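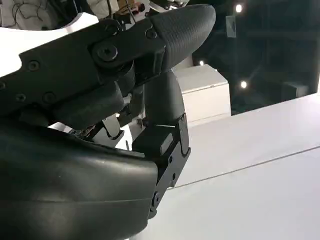
Barrios says it mailed every notice the ordinance required and that the owners had the same chance as anyone to come down and pay. The towing contractor made that statement in its written answer to the complaint, and it has declined to add to it.

The attorney for the two plaintiffs reads the ordinance differently. In an interview in her office in November, she said the suit against Barrios and the city of Plaveck turns on the contents of the notice, and that she does not dispute the mailing.

"The letter tells you where the car is and what you owe," she said. "It doesn't tell you that you can ask for a hearing, or how long you have to ask."

Under the contract, a vehicle left in the lot for 50 days may be sold at auction. Both plaintiffs' cars were sold that way. One owner had been quoted $1,000 in towing and storage charges, which she could not pay at once. The complaint brings a due process claim against the city and a conversion claim against Barrios.

The city has moved to dismiss. Its brief argues that the towing was done by a private company and that a hearing was available to any owner who asked the clerk.

"A city can hire out the trucks," the attorney said. "It can't hire out the hearing. The officer orders the tow, the code sets the fee, and the city gets a share of it."
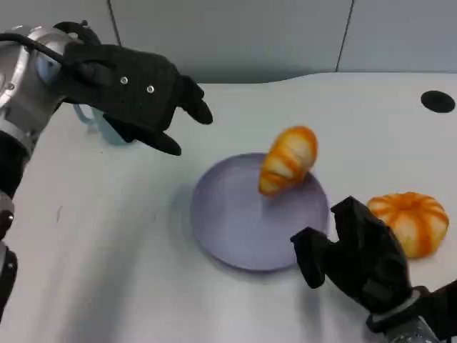
A plate, a toy croissant and a mug on a white table.

She expects the motion to be argued before any documents change hands. If the claims survive, her first request will go to Sirkorex, the vendor that runs the lot's records system. She wants the log entries showing when each letter was generated and which template was used.

Asked whether the template had changed since the contract began, she said she did not know. "We have the letters our clients kept. The version history is somewhere else."
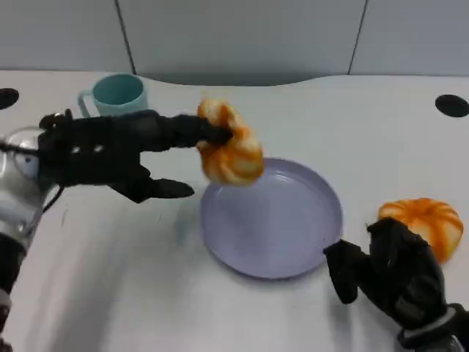
The parties also disagree about when the seizure took place, a date that affects the filing deadline on the conversion claim. Barrios puts it at the tow. The attorney puts the conversion at the sale, and concedes that the due process claim may run from an earlier point. Control is the test for the first event, she said, and distance has little to do with it: the bun held between the fingers, just above the rim of the plate, is already in the hand's possession. A car on the hook is in the same position. Selling it is a separate act.

The limitation period she is working with is two years. By her count both claims are timely under either date, but she said the court may still want the question briefed.

A similar suit in Daveck ended in a settlement, with no ruling on the notice. She said she would cite the complaint in that case only for background.

The city's reply brief has not been filed.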